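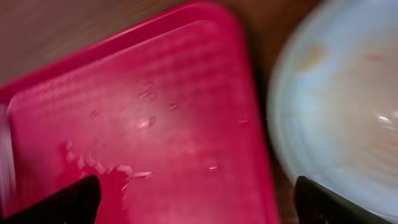 11th August: new roof vent fan is in!

Slept with the new fan running all night and I am a changed man. The old one sounded like a blender full of gravel and moved no air at all. With this one on low I had to hold my hand up to the screen to be sure it was spinning, and by midnight I'd pulled the blanket up. In August!

I started right after breakfast so I could get off the roof before the heat. The old fan had been put in by whoever owned the trailer before us, and they must have loved sealant, as there were three different kinds up there in layers. I went at it with a plastic scraper and a heat gun on the low setting. Two hours just for that part. Every screw head was buried and I had to dig each one out with a pick before the driver would bite. One of them snapped and I left the stub where it was, well outside the new holes.

Saturnino Figueroa came over from his spot across the loop when he heard me muttering up there, and he stayed until lunch, bless him. He did the same job on his Haddad fifth wheel in April and knew to check the opening for square before setting the new flange. Ours was off by a quarter inch on the curb side. We shaved a little of the wood framing with a rasp and the flange dropped right in, what a great feeling. 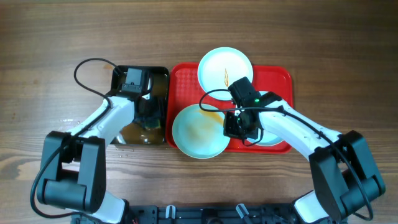 Wiring was the part I'd been dreading and it was the easy part! Two wires, black and white, and the old ones were long enough to reuse once I cut back the crusty ends. I crimped on new butt connectors with heat shrink and tugged on them hard. The Kaltent fan wants its own fuse, so I moved the porch light over to share with the step light and gave the fan that slot. Wrote it on the inside of the fuse panel door in marker, and then wrote it again where I could read it.

Butyl tape under the flange, screws in a star pattern, a little at a time, then self-leveling sealant over the heads and all around the edge. I used nearly the whole tube. Tyra Nyberg says to put a second coat on after a day and I think I will. She has had her rig for 20 years with no leaks, so I do what Tyra says.

Then the inside trim ring, which was too tall for our ceiling and had to be cut down. Measured it in four spots, cut it with the fine saw, and still had to sand one side. It looks good if you don't stand right under it.

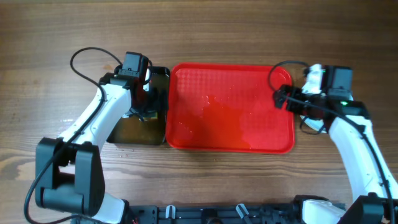 The remote has a thermostat setting that I love already. I set it for 76 and it kicked on by itself in the middle of the afternoon, and I made everybody be quiet and listen. Ha-neul Do was very polite about this.

Still to do: second coat of sealant, a cover so we can leave it open in the rain, and find out why the bathroom fan has now quit. I may have pinched something. I'll pull the switch plate tomorrow and look. Total for the fan, tape and sealant came to a bit under 300 dollars, and I'd do it again in a heartbeat.

Comments (3)

Azadeh Hashemi: Which speed do you sleep with? Mine is on 2 and it still wakes the dog.

Wendelin Hollenstein: Check the ground on that bathroom fan before you take anything apart. I chased the same thing for a week and it was a loose ground behind the switch.

Saturnino Figueroa: You still have my rasp!

Search this diary... Go

We use cookies to remember your settings. Accept | Manage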